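Journal > On the Road > Second Month

I slept in the laundry room last night. It was the only room in the house with a door that shut all the way, and my host thought I would want a door. I did. She put a camping mat next to the dryer, gave me two blankets, and told me the boiler would come on at 6 and I should not be alarmed by it. I was alarmed by it anyway.

Let me go back a day. I left Skalov in the morning with a bag of boiled eggs from the family I had stayed with there. The plan was to get a ride as far as the bridge and walk the rest. I stood at the on-ramp with my cardboard sign until my arms hurt. Plenty of people waved. One man stopped to tell me my sign had a spelling mistake, and then he drove off without me. He was right about the spelling. I fixed it with a marker and got a ride shortly after that from a man delivering restaurant chairs.

He didn't talk much. He had the radio on a farm program and he turned it up for the weather. When we got near the river he asked where I was going to sleep, and I said Brorel, at the home of someone named Nhàn Kiều who had written to me through this site in March. He said he knew the street but not the woman. He dropped me at the top of it, which saved me a long walk uphill with the pack.

Nhàn was on the front step peeling ginger when I came up. She looked at my shoes before she looked at me. "Take those off out here," she said, and I did, and they stayed out there all night. She used to drive a city bus and now she runs a small alterations business from her kitchen, so the house is full of other people's pants. There were pants on the banister and pants on the backs of the chairs. I had to move a wedding suit to sit down.

Dinner was fish in a clay pot with rice and a plate of sliced cucumber. I ate too much of it. She asked what I do for money on a trip like this, and I told her what I tell everyone: I have a small amount saved, I work a few days when somebody offers work, and I try not to need much. She said that sounded fine for a year and foolish for longer than that. I didn't argue. I have been thinking about it since.

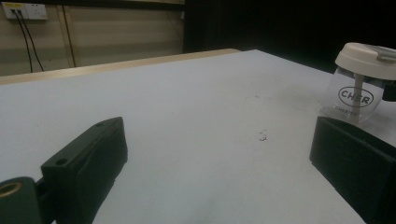 So how far have I come since I started?

The notebook says 3,258 miles, counting rides, buses and the one ferry, but leaving out anything I walked.

After dinner she told me about the bus years. Her route went from the train station to the cemetery and back, and she drove it for 20 years. She knew who was getting divorced and who had stopped drinking. A man once left an accordion on the back seat, a Cestetti, in a case with his name on it. She called him three times. He never came for it, and when she finally reached his sister, the sister said please don't bring that thing back here. It is still in Nhàn's hall closet. She took it out and let me try it. I can't play anything, and the sound I got out of it made the neighbor's dog bark. She played me the first half of a waltz, badly, and then put it away and said that was all she had ever learned.

I asked if I could help with something in return for the bed. I always ask, and mostly people say no. She said yes right away and handed me a seam ripper and a pile of uniform jackets from Kröger, the bakery down the road, which needed their old name patches taken off. I did them at the kitchen table until my eyes got tired. I cut into one collar by accident. She looked at it, said a word I won't write here, and fixed it in less time than it took me to apologize.

This morning it was raining hard. We had coffee with condensed milk and she ironed while I packed. She doesn't use email much — her nephew wrote the message to me in the first place — so she asked me to send a postcard from wherever I end up instead. I wrote her address inside the cover of the notebook. She also gave me a pair of pants that a customer never picked up. They're gray, a little short in the leg, and better than the ones I had on.

My shoes were full of water. I had forgotten that the step has no roof over it. I wrapped my feet in bread bags, put the wet shoes on over them, and walked down to the bus stop, where I am writing this under the shelter.

Tonight I don't have a place yet. There was an offer from a couple on the coast, but they have a new baby and wrote back to say it was a bad week, and I understand that. If you live anywhere along the river north of Brorel and have a floor, please write. I don't snore, as far as I know. I can do dishes and I can now take the patches off jackets.

Contact me | Copyright, all entries and text by the author | Back to top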